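3 April 2026
Posted by Sallura Weddings

1/ I have been photographing weddings long enough to have opinions about cake tables, so let's have a thread for couples who are booking a photographer this spring. Grab a coffee. It's mostly complaints.

2/ Every photographer's website says "relaxed and unobtrusive." Mine does too. I once spent a whole ceremony crouched behind a fern to live up to it, and my knees have been obtrusive ever since.

3/ Ask to see one complete wedding, start to finish. The highlights page is the best picture from each of 300 Saturdays' worth of good light. You want to see what somebody does with a beige function room at 4 pm in the rain.
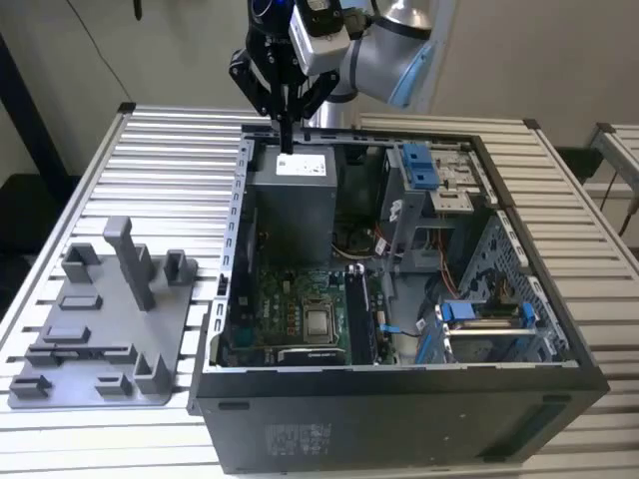

4/ THE MONEY BIT

My full day is $4,000. People go quiet when I say it, then tell me what they're paying for chair covers. I have no quarrel with chair covers. They photograph as chairs.

5/ You will get 600 finished pictures from me. Somebody down the road will offer you twice that. Ask them how many are of the same uncle.

6/ Read the contract. Look for what happens if the photographer is sick, how long the gallery stays online, and whether "travel included" stops at the county line. I have read contracts where it stopped at the parking lot.

7/ Deposits: pay one, get a receipt, write the balance date on a real calendar. A bride last July thought hers was due after the honeymoon. I thought it was due before the wedding. The contract agreed with me, but it was a frosty first dance.

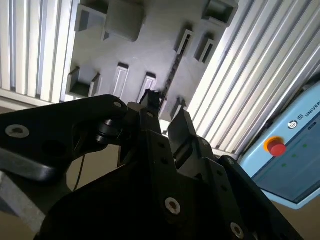 8/ Also get the delivery date in writing. "A few weeks" is a phrase with a lot of stretch in it, and I say that as someone who has stretched it.

9/ The venue. Go at the time of day you're getting married, on a date as close as you can manage. The terrace at Zerulia House is lovely in the morning and by late afternoon the sun comes straight up the lawn into everyone's eyes. I have a beautiful set of 2 families squinting there.

10/ If your venue has a recommended list, fine, use it. I'm on the one at Fedar Barn. I got on it by turning up on time and eating the vegetarian option without comment.

11/ Family group shots. Make a list, keep it short, and hand it to a cousin with a loud voice. Every extra group costs you a few minutes of your own drinks reception - and they don't bring the little tarts around twice.
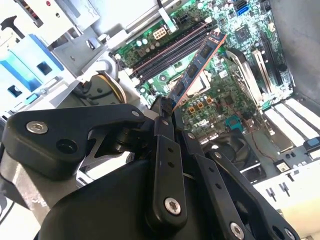

12/ Put the oldest relatives first on that list so they can go and sit down. Then the small children, who have a bow tie lifespan I won't go into.

13/ First look or no first look? Do whichever you like. I've seen grooms cry at both, and one who asked if he had time for a sandwich.

14/ Getting ready always runs late. Tell the hair person the ceremony is half an hour earlier than it is. Tell the photographer the truth. Do not mix these up.

15/ Feed your photographer. A hot meal, at the same time as the guests, because there's nothing to shoot while people chew. Nobody has ever ordered a framed print of themselves with a bread roll.

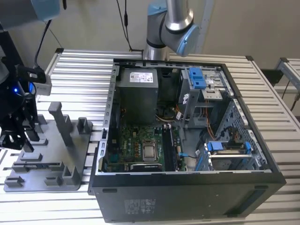 16/ THINGS I GET ASKED A LOT

Can you make me look taller? A bit. Stand next to the flower girl.

17/ Can we have the raw files? No. You can have them when the bakery gives you the batter.

18/ Do you shoot film? Some. I take a few rolls at Jitaru Vineyard because the light there flatters it, and because couples like hearing the shutter and not being able to check the back of the camera.

19/ What if it rains? Then it rains. Bring plain umbrellas, clear or white. The golf ones with the bank logo will be in your hallway for the next forty years.

20/ I still have a couple of July dates if anyone's in a hurry. Message me the venue, the start time and whether there's a drone-flying brother-in-law.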